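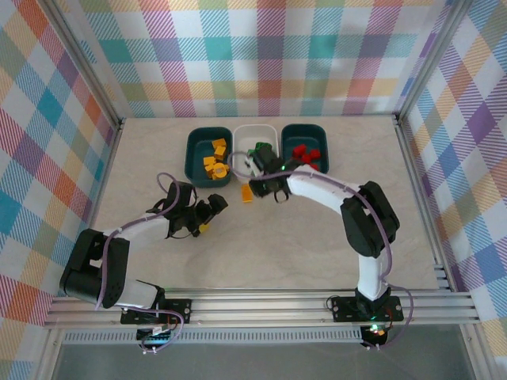

Sorting task, both arms on the front rail, yellow in the left bin and red in the right.

Two-arm sorting project: how do we stop the arms getting in each other's way?

Our robotics club has a block sorting task for the Skeltumeo round in June. Yellow goes left, red goes right, green goes in the white bin in the middle. Either arm works fine alone. With both running, they want the middle at the same time and the controller stops with a position error. We logged 179 runs and 70 ended that way. We can't move the bases — the rules fix them. Any ideas that don't need new hardware?

Asked by Takeshi Yagi

3 replies

Bettencourt
Treat the white bin and the table in front of it as a shared zone with a lock. An arm has to hold the lock before it enters and gives it up once the gripper is back on its own side. Pick a waiting pose for each arm well short of the bins. Set the release by joint position and not by a timer, or a slow move will catch you out. Do 200 runs at half speed before you turn it up. Also check your cables have enough slack at full reach, as a tight one can give the same error.

Destov
just use one arm

Kosance
Lock works, we did the same last year. Give priority to whichever arm is already holding a block. Ours could end up with both waiting for each other, so add a timeout — we used 1,098 ms, no particular reason.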